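Timing a two-arm handover in Rundside

Getting two arms to pass a part is my favourite bit of this whole series! You'll need Rundside running with both arms homed, plus the planner set up from part 2.

Set handover_dwell to 300 ms. Both grippers share the part during that window, so drop grip force to 70 on each side first – full force makes them fight.

Next, turn on sync_release. The giver now waits for the receiver's contact flag before it opens. Run it at low speed 3 times and watch the log for late flags.

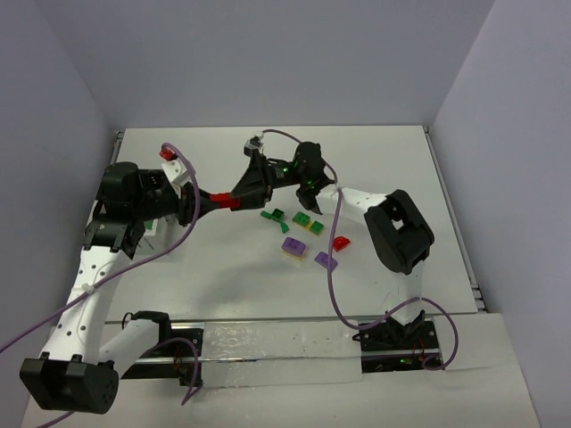

If the flags come in late, raise the dwell a little and try again before you touch the speed.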